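Filed under: Kitchen & Table

The Pot That Lives on the Table

Every August I go through my kitchen and get rid of things, and every August the same pot survives. It is too wide for the cupboard and too heavy for the shelf over the fridge, and its lid will not sit upside down, so nothing stacks on it. For 11 years I have treated this as a storage problem. Last month I gave up and let it live on the table.

I recommend it. A pot that is already out gets used. We had soup twice in the first week, beans after that, and then a rice thing I will not be writing up for this newsletter. The frying pan, which has a hook of its own and a very high opinion of itself, hardly left the wall.

The table took some getting used to. Mine is gray, bought secondhand from Storetti when they cleared out the Novby showroom, and the man who sold it to me said the speckles would "hide everything." They hide pepper. They hide crumbs until you put your sleeve in them. They do not hide a scratch, and a gray table with pale scratches on it tells every guest how you treat your things.

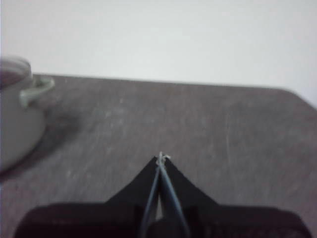 I wrote to Maiara Medeiros about scratches, as many of you have over the years, and got back her usual reply, which was two lines long and assumed I was an idiot. Lift the pot, she said. Don't push it. She added that half of what people call scratches is metal rubbed off the bottom of a pan, and that I should try a damp cloth and a little baking soda on one small spot before I went shopping for miracles.

I did, with limited enthusiasm. A few of the marks faded. The rest are mine for life, and I have moved the fruit bowl accordingly.

If you are going to keep a pot out, a few notes from the past month:

Put a trivet under it when it's hot. I use a cork one from Drivden that cost 5 dollars and looks it.

Turn the side handles so they don't stick out where people walk. I have the bruise to back this up.

Wipe the lid as often as the table. It's at eye level when you sit down, and you will be looking at it all through dinner.

Give it some room. Once there's a pot on the table, the mail thinks it's welcome too, and then the keys, and by the weekend you're eating over the sink.

Next month: the Ciobanu casserole swap is back, with 10 places. Bring a dish you can stand to lose, and write your name on the bottom of the one you can't.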